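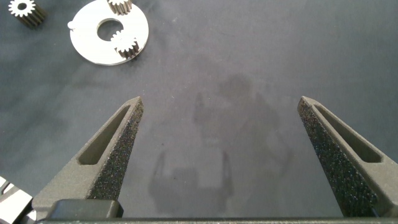 Warum hat der Greifer an Zelle 2 die kleinen Zahnräder fallen gelassen?

Der Sensor hat „gegriffen“ gemeldet, obwohl die beiden Finger das Teil nur schräg am Rand gehalten haben. Beim Anheben ist das Rad dann herausgerutscht, und das Programm ist trotzdem weitergelaufen.

So lautet der kurze Befund zu der Störung im Januar in der Vormontage Jotorthorpe. Viele Kolleginnen und Kollegen haben gefragt, deshalb schreibe ich es etwas genauer auf.

Die Zelle legt kleine Stirnräder auf die Ringplatte für das Getriebe Trevora. Am Samstag, kurz nach der Frühstückspause, hat die Endkontrolle bei Kasprzak angerufen: In einer Lieferung mit 2.000 Baugruppen waren 133 unvollständig. Wir haben die Zelle sofort angehalten und das Lager gesperrt. Dort fanden wir weitere 435 Baugruppen, die wir einzeln nachprüfen mussten.

Die Ursache liegt nach unserer Meinung bei zwei Dingen. Die körnigen Beläge an den Innenseiten der Finger waren stärker abgenutzt, als der Wartungsplan annimmt. Außerdem wurde nach dem letzten Update von Trekport die zulässige Öffnungsweite beim Schließen zu groß eingestellt. Jedes von beiden allein hätte wahrscheinlich noch keinen Ausfall gemacht.

Verletzt wurde niemand. Trotzdem gab es einen Punkt, der uns Sorge macht: Ein Kollege hat ein heruntergefallenes Zahnrad vom Tisch nehmen wollen, während der Arm nur in Pause stand. Pause ist kein sicherer Halt! Bitte greifen Sie erst in die Zelle, wenn die Freigabelampe grün ist und der Schlüssel gezogen wurde.

Ab sofort gilt: Die Beläge werden bei jedem Schichtbeginn angeschaut. Nach jedem Wechsel der Finger fährt die Zelle 100 Probegriffe mit Kontrolle durch die Waage. Erkennt die Waage ein fehlendes Teil, bleibt der Arm stehen und wartet auf eine Quittierung.

Fragen und Beobachtungen bitte an Marcelino Pacheco, Instandhaltung. Auch kleine Auffälligkeiten gehören in das Schichtbuch, mit Uhrzeit und Nummer der Zelle.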